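Towel Trouble

Nandini Pillai has opinions on towels. Strong ones. Folded in thirds, hem down, never bunched – and no fabric softener, ever, it kills the loops. She runs Helach, a bath linen shop with 700 square feet and 80 shades on the shelf. Pink outsells teh rest.

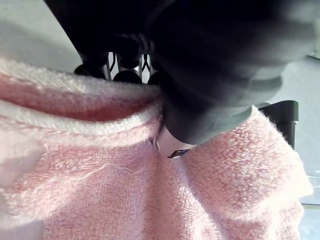
Pink terry, thick pile, one loose white thread.

Loose threads: snip, dont pull. A pulled loop can run right across a row. Then the hanging. Hooks are fine for robes, she says, but a towel wants a bar, spread wide so air gets at both sides.

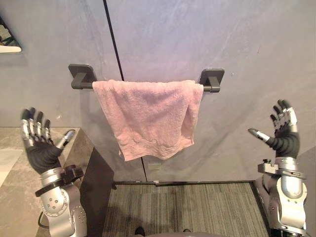 Leave a hand's width at each end of the bar. Straighten it after every use, takes two seconds. Wash warm, shake hard before drying. Her August sale starts at 8 a.m., bath sheets first.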